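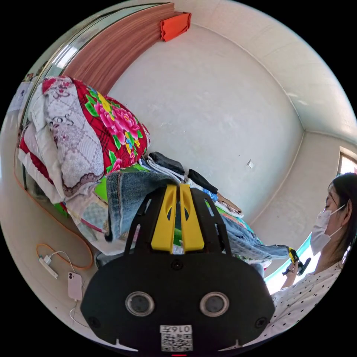 Elspeth Swanson and the closet that took all winter

By Teresa Ziółkowski
18/01/2025
7 min read
600 shares

Elspeth Swanson had the kettle on before I got my boots off. She turned 70 in October, sold the house in Findthorpe a few weeks later, and now lives in a one-bedroom apartment in Flalville with a closet she calls "the phone booth." I wanted to hear how a woman who once kept clothes in four rooms got them down to one rail, mostly so I could steal her methods.

"Oh, there was no method," she told me. "I started with the towels because I don't have feelings about towels."

It's good advice and I've already used it! She did towels, then sheets, then coats, and left the dresses for the end. The dresses took longest. She'd try one on, wander off to make soup in it, and forget it was supposed to be in the giveaway bag.

I asked if her daughter-in-law, Ga-eun, helped.

"She came for a weekend and she was ruthless. I had to send her out for sandwiches so I could take things back out of the bags."

What she got wrong

Elspeth is cheerful about her mistakes. She gave away her only decent raincoat and had to buy another one. She kept a box of belts that go with nothing. And she paid for storage bins, the clear stackable kind, before she knew what was going in them (I have done this twice, and my bins are full of other bins).

"Don't buy anything to put things in," she said. "Wait until the end. I used grocery bags and they were fine."

She also tried selling. A consignment store called Gunn took a wool coat and two handbags, and she made 500 dollars, a lot more than she expected. Then she got greedy and spent a whole month photographing blouses for an app. Two sold. "I was at the post office more than I was at home," she said.

The jeans question

We got stuck on jeans for a good while, because I have too many and she has a rule. Hers is that you sit down in them. Standing in front of a mirror doesn't count. You put them on, you sit at the kitchen table, you eat a real lunch, and if you're thinking about the waistband by the time you get to dessert, out they go.

"I ate a lot of lunches," she said.

She kept two pairs, one for the garden and one for company, and she couldn't tell me which was which without checking the knees.

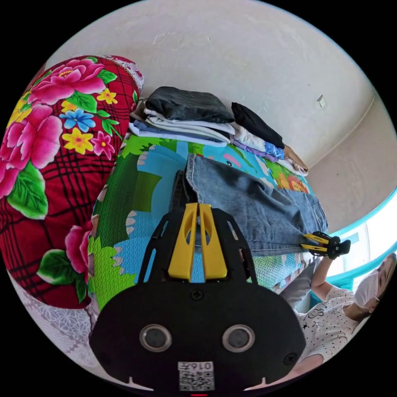

Would she do it again?

"Not for money," she said, and then she thought about it — she's a slow stirrer of tea — and said she might have started at sixty, when she could still get up and down the attic ladder with her arms full.

The thing she misses is a green cardigan that belonged to her sister. She's fairly sure it went in the wrong bag. I asked if she'd looked for it at the thrift store and she said yes, three times, and that she came home with a lamp.

3 comments

Fiona Hepburn
Trying the lunch test tomorrow. I'm already worried about the corduroys.

Bo-ram Bae
My mother did the same with the bags and the sandwiches. We found the "donated" curtains in her trunk a year later.

Fiona Hepburn
Update: the corduroys are gone. It was the soup course.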